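Search this site Go

Güven Tuncer's group at Kutevico trained its placement policy on 547 demonstrations and held out 44. "The wrist view is the only input," he said. "We removed the overhead camera in October."

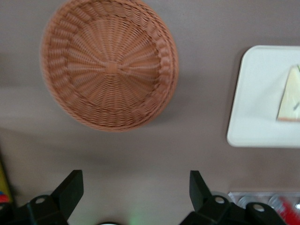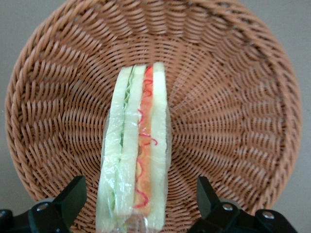 Tuncer scores release error by object class – 200 trials each. Clear film is the hard class. "On a wrapped sandwich the crinkles throw white highlights, and the edge estimate drifts toward them."

Contact Kutevico | © March 2021 | Back to top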